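Can it do the bins yet? Notes for the Poduval talk

Kobe Van Rooij, May 23, 2025

(These are my own notes, tidied up a bit because a few of you asked for them. Where it says CLICK, that's me reminding myself to change the slide. I forgot twice anyway.)

START

Hello, thanks for coming, thanks for putting up with the projector. Can everyone hear me at the back? Wait for an answer this time.

Right. I've been fixing and testing machines that do chores for a living for 7 years now, first on a shop floor and then at Sondodier, where we try other companies' gear and write up how it went. At every barbecue I get the same question, which is some version of "so when's it going to do my washing?" Tonight is my long answer. The short answer is that it depends on which bit of the washing you hate.

Ask the room: who has a robot vacuum? Hands up. Keep your hand up if you pick things up off the floor before you run it. (Nearly every hand stays up. Wait for the laugh.)

So that's the first point, and it's the one I'd like you to take home if you take home only one. When a machine takes over a chore, the chore splits in two. There's the part in the brochure, and then there's the tidying up beforehand, the emptying, the untangling of hair, the rescuing it from under the couch. My mum has a very nice vacuum and she calls it the toddler. She loves it! But she follows it around.

CLICK - the kitchen list

What's gone well indoors. Floors, yes, if they're flat and clear. Dishwashers, and I want to stick up for the dishwasher, it's a cracking robot and we've all stopped noticing it. It works because we agreed to do the hard part, which is picking up a greasy fork and putting it in a slot. The machine has a box, and everything it has to deal with happens in the box.

What hasn't gone well. Folding. I've watched a lot of folding. Towels are all right these days if you're patient, and a fitted sheet is still a fitted sheet. Wiping a bench is harder than you'd think too, because you move the toaster without noticing you've moved the toaster. Try it when you get home - wipe the bench and say out loud every single thing you do. You'll sound mad and you'll get to a surprising number.

The bins. I put the bins in the title and people get cross if I skip them. Taking the bin out means getting a lid shut on too much rubbish, going through a gate, over a lip, down a driveway and turning it round so the handle faces the right way. I've seen machines manage each of those. I haven't seen one manage the lot in a row at a house I'd call normal.

CLICK - shop floor

Now the shop floor, where I started, and where things are a good bit further along. If you've got the same carton arriving at the same spot the same way up, a machine will shift it all day. At the warehouse I was in before Sondodier we logged one shift where the cart did 1,542 trips between the racks and the packing tables. It ran on a painted line with a barrier either side, and I was very proud of it.

Then somebody left a pallet jack over the line. It stopped, quite correctly, and beeped until someone came back from lunch. I think about that cart a lot. It was very good at its job and its job was tiny. Everything around it had been flattened and painted and fenced so that its job could be tiny, and most of that was done by people with rollers on their knees.

You can't do that to a house. Well, you can, but then you live in a warehouse.

(If time is short, skip to outdoors. Don't skip outdoors.)

CLICK - outdoors

Which gets me to the work I'm doing now, and it's outside. Chores outside get left out of these talks and I don't know why, because it's where half the complaints come from. Someone has to go down to the far shed and back. Someone has to keep the path clear, bring the tools along it, trim the grass beside it, rake the loose stuff back where it belongs. If you look after a park or a school or a decent-sized farm, that's hours.

And the very first thing a machine has to do, before it trims or rakes or carries anything, is go along the path and stay on the path. You'd think that would be the easy part. You'd think a path was a pretty clear idea!

Have a look at a couple and think about where you'd say the edge is.
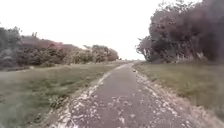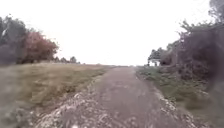

When I ask people to mark an edge with a texta they all draw something sensible, and they all draw it in a different spot. One goes by the colour. Someone who pushes a pram goes by where the wheels would start to bog. Someone who mows goes by the grass, because that's the line they care about. A machine has to pick one of those, and the right one changes with the chore. If it's carrying a load I want it well in from the loose stones. If it's there to rake, the loose stones are the whole point, and a machine that's been taught to keep away from them is no use to me at all.

That took us ages to see, I'm a bit embarrassed to say. We'd been testing a carrier called the Cemulance - it's a sort of low barrow with its own opinions - and it was lovely at keeping to the middle. Smooth as anything. So we thought, great, half the job's done, we'll put a rake on the back. And it went down the middle with the rake on, very smoothly, raking the one bit that didn't need it. We had to start again with what counts as the side.

Leaves are the other thing. To you and me a leaf on a path is nothing, you walk over it. A stone the size of a leaf, you'd also walk over, but you might nudge it off with your boot if you were that way inclined. A stone the size of a potato, you'd stop. You make that call without breaking step. Machines have got a lot better at this in the time I've been doing it, and they still get it wrong in both directions. They'll stop dead for a bit of bark and then ride straight up on something that tips the load. I'd rather the first one, but if it stops forty times between the gate and the shed you'll end up carrying the tools yourself. And people do! They give it a fair go and then quietly go back to the wheelbarrow.

(Tell the Pralley story. Keep it short, Kobe.)

All right, the Pralley. It's a verge trimmer, it costs almost $3,000, and I like it very much. It does grass beside a hard kerb beautifully. We tried it beside gravel in September and it threw stones, as any trimmer would, as I would if I'd been holding it. The difference is that I'd have heard the first ping and lifted it. The Pralley kept going because the job was grass and it was definitely cutting grass. The fix was simple enough, you give it a wider margin and it leaves a strip. So then a person goes along afterwards and does the strip by hand. There's your split chore again, brochure half and other half.

Is it still worth having? I reckon so. The person doing the strip told me she'd happily do strips all day if it meant not doing the slope in summer. Which is a proper answer from someone who does the work, and I'd take that over any score of mine.

CLICK - what I'd ask before buying

People like to leave with something practical, so these are the questions I ask when a box turns up at our place.

Who gets it ready, and how long does that take? Time it with an actual clock. Include charging, carrying it to where it starts, and the app wanting to update.

What happens when it stops? If someone has to walk out to it, how far is that walk, and is it the same walk you were hoping to save?

Has anyone tried it somewhere messy? Ask for the ordinary place, the one with the worn bit and the loose bit and the grass creeping in. If every video is on a clean floor then you've learned about clean floors.

Does it do the part you hate? I had a bloke buy a window robot when the part he hated was the ladder. He still had to go up the ladder to put it on the window. Lovely fella. He's given it to his brother-in-law.

CLICK - last slide, the table

So, yet or not yet. My own scorecard, argue with me afterwards:

Floors indoors: yet.
Dishes, once they're in the box: yet, for decades.
Moving the same thing between the same places: yet.
Folding: towels only.
Bins: not yet, sorry.
Carrying a load down an ordinary outdoor path: nearly, on a dry day with someone in earshot.
Raking and clearing that same path: not yet, and I think it's the more interesting one.
Knowing when to stop and fetch a person: patchy, and I'd put more money here than anywhere else on the list.

I've left two spots blank on the table for the room to fill in. Last time I gave this talk I got "cleaning the oven" and "my teenager", so see if you can beat that.

QUESTIONS

Leave a good long while. The ones that usually come up:

Wet weather? We test in it, results are worse, I don't have a number I'd trust yet.

Will it take jobs? Be straight on this one. On the shop floor, some, yes, I saw it happen. In the parks work so far it's changed which half of the job people do, and pay hasn't moved with it either way. I don't know about ten years from now and I shouldn't pretend to.

Can I bring mine in for you to look at? Yes please. Empty the dust bin first.

Tea's through the side door. Remember to take the laptop charger home.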